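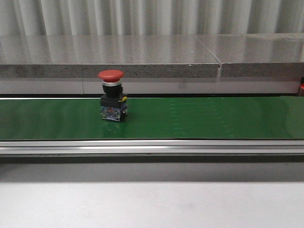
Can a machine take over the dull chores in a small shop yet? A few of them, if the parts come one at a time and you're willing to spend a good while setting things up.

I get asked this a lot, mostly by people who read the last newsletter and want to know if they should be saving up. So this month I'm skipping the tool reviews and giving you my own muddled opinion, which you can take or leave.

Sorting and picking is where I'd start. An emergency stop button on a green belt looks like the easiest job going, right? Big red cap, nice bright background, nothing else close by to confuse it with. And finding it really is the easy part! Any half-decent vision setup will spot red on green all day long. Then you get to the grabbing. The cap is round and domed and glossy, the block at the other end is squarish, and there's a shiny metal ring in between to bounce the light around. Do you take it by the cap or by the block? A person picks one without thinking and changes their mind halfway. A program needs to be told, and then told again when the next button comes along lying on its side.

I spent two days in March at an open house in Braltevgate, where a company called Gelent was showing a sorting cell for small electrical parts. (Good coffee, terrible parking.) I stood there with my notebook and watched it go through 1452 parts, according to the counter on their screen, and 35 of those ended up in the reject bin with nothing wrong with them. The woman running it was very open about that. She said most were parts that had landed at an odd angle, and that she'd rather it gave up than crushed something. Fair enough, I thought -- but somebody still has to go through the bin at the end of the shift, and that somebody is usually the person the machine was supposed to free up.

Glare is the other thing. Folks picture the arm as the hard bit, and then they lose a week to a shiny countertop or a belt with a pale streak of light on it. If you're thinking of trying this at home or in the garage, sort out your lamps before you spend a cent on anything that moves. I mean it. A cheap diffuser did more for my own little setup than the new gripper pads did, and the pads cost me 11 times as much.

As for the house, I'm a lot less hopeful. Vacuuming, sure, mine bumps around under the couch every evening and I've grown fond of it. Dishes, laundry, picking up after kids? Not for a good while, I think. A belt brings you the same kind of thing at the same height. My kitchen counter brings me a sticky spoon, three bits of mail and half an onion, and tomorrow it'll be something else. I watched a towel-folding demo at the same open house and went off to get lunch in the middle of it, and the towel was still in progress when I came back.

A couple of readers asked about the Engelhardt starter kit. I haven't tried it, so I can't say much. If you own one and have gotten it to do something useful (or something silly), write and tell me, and I'll print the best letters next time.

The Curnwood workshop evening is on again too, same room as before, doors at the usual hour. Bring whatever you've got half built. I'll have my belt along and a box of odd parts that don't roll the way you'd like them to.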